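Course Handouts | Automation and Work
Print this page | E-mail this page

Week 12: Can it do the chore yet?
Instructor: Sheyla Quispe
Posted May 3, 2026

Read this before section. Bring the Cinmont write-up with your own marks on it.

Last time we left off with the towel-folding clip from Tover. Several of you found it convincing. I'd like you to watch it again with a clock. The clip is sped up, the towels are all one size, and a cut comes just where a towel would have to be picked out of the heap. Folding from a flat start is a real skill. Doing the laundry is a much longer job, and most of it is finding corners.

Terms for this week

Task: what the paper says was done.
Chore: what a person would have to stop doing if the machine really did it.
Reset: everything a human does between one try and the next. It rarely gets a line in the results table.

When you read a success rate, ask what counted as a try. The Baloyi dishwasher study reports 147 tries. Amber Cuypers went through the appendix for her section talk in February and found that a try ended early, and was left out, whenever a plate was placed "outside the working region." Put those back in and the rate looks a lot less cheerful. Her notes are in the course folder.

Shop-floor work

The usual claim is that shops are easier than homes. Parts are known, lighting is fixed, and the bench doesn't move. I accept that for putting caps on bottles. I don't accept it for repair and teardown, which is where the Mukville pilot wants to go next. Their plan is to have a two-finger gripper service used servers, starting with memory and processors.

Think about what a technician's hands do in there. Memory sits in rows with a latch at each end. The processor is held by a load plate and a lever. Cables run where the last person left them.

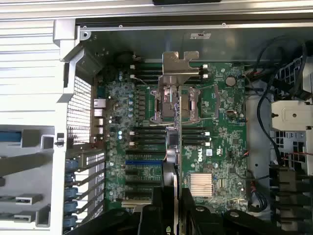 A bench tech works a latch with one thumb and steadies the board with the other hand, and can feel a module let go before it moves. Two stiff fingers have to do the same work in turns, and somebody has to decide what happens when a cable is in the way. The Mukville plan gives this 3 sentences. It also budgets nearly 2 minutes per module, with no figure for bent pins.

I am not saying it can't be done. I am saying the evidence so far is for the task and the press release is about the chore.

For section

Pick one job you did with your hands this week. Write down every step, including the ones before and after the part you'd film. Mark which steps the Cinmont machine has been shown doing, at normal speed, without a reset. One page, typed.

Reading for next week: Cinmont write-up, parts 2 and 3. Skip the market forecast.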